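Why do we keep clothes we never wear? My project report

For my project I asked people in Karnbridge what happens to the stuff at the back of their wardrobes. Heike Wegener, my tutor, said to keep it small, so I stuck to 13 households (and my mum, who doesn't count but had plenty to say!).

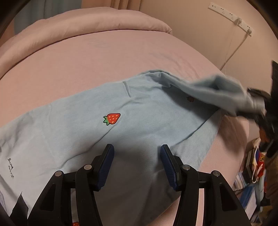 Most people hang on to clothes for the memories. One man still had his Tromum work fleece from up to 8 years ago, and he hated that job! Patterns came up a lot too — something plain gets passed on without a thought, but a pale blue piece with red strawberries on it is much harder to let go of. Four people told me they'd keep a fun print even if it didn't fit.

I'd like to carry on in February and ask the same things in Vellcombe, where there's a swap shop, and see if the answers are any different.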